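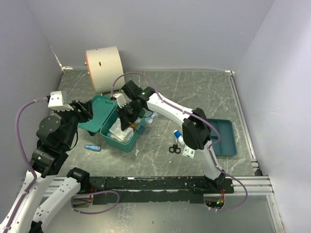 El presente informe recoge la planificación económica y material de la segunda celda de manipulación bimanual del proyecto Moradi, elaborada por el equipo de estudiantes durante el segundo semestre del curso. La celda existente sirvió como referencia para estimar necesidades y plazos de compra. Consta de dos brazos montados sobre una barra negra horizontal, apoyada a su vez en un perfil de aluminio, y de un recinto de tres paredes claras. La tarea elegida para dimensionar el equipo es la manipulación de una caja de plástico verde con tapa abatible y de su contenido – un material blanco arrugado, semejante a gasa –, junto con objetos menores como unas tijeras negras, un frasco azul pequeño y un sobre de plástico transparente. La variedad de formas y rigideces de este conjunto condicionó buena parte de las decisiones que se exponen a continuación.

Categoría: Proyectos de estudiantes / Automatización

1. Objeto y alcance

El encargo consistía en definir una celda equivalente a la actual, con destino al aula taller de Grarkavbridge, y en justificar cada partida ante la dirección de estudios. Quedaron fuera del alcance la programación de las tareas y la formación del personal, que se tratarán en un documento separado. Tampoco se incluyó el equipo informático, dado que el aula dispone ya de él.

El techo de gasto autorizado para la primera fase fue de 1.580 euros, impuestos y transporte incluidos.

2. Criterios de compra

Se solicitaron ofertas a dos proveedores, Skaris y Tedport. El primero ofrecía los brazos completamente montados; el segundo, en forma de kit, con motores, tornillería y piezas impresas por separado. El equipo valoró el precio, el plazo de entrega y la posibilidad de adquirir motores sueltos. Este último punto recibió el mayor peso, pues una articulación averiada deja inactiva toda la celda mientras se espera el repuesto.

La oferta de Tedport para la pareja de brazos ascendía a 938 euros. La de Skaris superaba el techo de la fase y fue descartada, aunque se mantiene como opción para una ampliación posterior. El plazo comunicado por Tedport era de 8 semanas, lo que obligó a cursar la solicitud en abril.

3. Partidas complementarias

La segunda partida en importe corresponde a la estructura: perfil de aluminio, barra de montaje, paneles y superficie de trabajo. Se presupuestó en 294 euros. Se optó por una superficie lisa y sustituible, ya que el suelo de la celda actual presenta marcas y rozaduras en buena parte de su extensión y su cambio no se había previsto en el diseño inicial.

El cableado mereció una revisión específica. En la celda de referencia los cables morados recorren los brazos por el exterior y forman bucles a la altura de la barra. Para la nueva se han incluido guías y bridas, con holgura suficiente en cada articulación.

El resto del importe autorizado, 348 euros, se reserva para pinzas de recambio, dos motores y los objetos de práctica. Sobre las pinzas hubo discrepancia en el equipo. Una parte proponía comprar un segundo juego de dedos blandos para los materiales textiles; finalmente se acordó conservar las mandíbulas estándar y revisar la decisión tras el primer mes de uso.

4. Calendario e incidencias

La solicitud de compra se tramitó en plazo, si bien fue devuelta una vez por falta del desglose de transporte. La estructura se pidió por separado para poder montar el recinto antes de la llegada de los brazos. Se recomienda repetir este orden en compras futuras – el montaje de los paneles exige más tiempo del que figura en las instrucciones.

Queda pendiente la aprobación de un fondo anual de mantenimiento. El equipo propone que se cargue al presupuesto ordinario del aula taller y que incluya, como mínimo, un motor de repuesto por brazo y la renovación de la superficie de trabajo.

Informe entregado el 28 de junio de 2022.

Contacto | Aviso legal | © Proyecto Moradi | Volver arriba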